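3.2 Work surfaces and the clearing of tables

The second part of the study concerned the table itself. In the Durnton interviews, participants spoke of the kitchen or dining table as the place where unsorted things come to rest: mail, keys, chargers, school papers, a jar waiting to be returned to a neighbor. Of the 102 households that completed the February diary, 39 reported that at least one table in the home could not be used for a meal without first being cleared. Gough and Szilágyi coded these entries separately and compared their results before the categories were fixed.

Two kinds of clearing were recorded. In the first, objects were returned to a known place. In the second, they were moved together to another surface - most often a counter or a chair - and the table was considered clear. Diary writers seldom marked the difference, although it became plain in the follow-up interviews. Pale tabletops were mentioned often in this connection, as several participants felt that a dark object left on a light surface was hard to ignore.

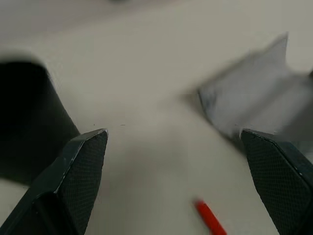
Figure 4. Pale tabletop with a large area of open surface and a large dark object at the left.

Does a table need to be completely bare to be regarded as clear?

Most participants accepted one or two objects, provided that these were used daily and stood near an edge. A fruit bowl or a water jug was rarely counted as clutter, while a single unopened letter often was.

This finding differs from the position taken in the earlier Nilelow report, in which Leitner and Li treated any object on the surface as a remainder. We retain their term but apply it only to objects that the household itself intended to move. The narrower definition lowers the number of remainders per entry and agrees more closely with the participants' own accounts. It also leaves open the case of objects with no settled place, which the diary form did not address and which is taken up in Section 3.3.

Contact: Wendelin Wyss, Grirnar Institute for Household Studies | © 2021 Grirnar Institute | Back to top
Shares: 2 | Comments: 0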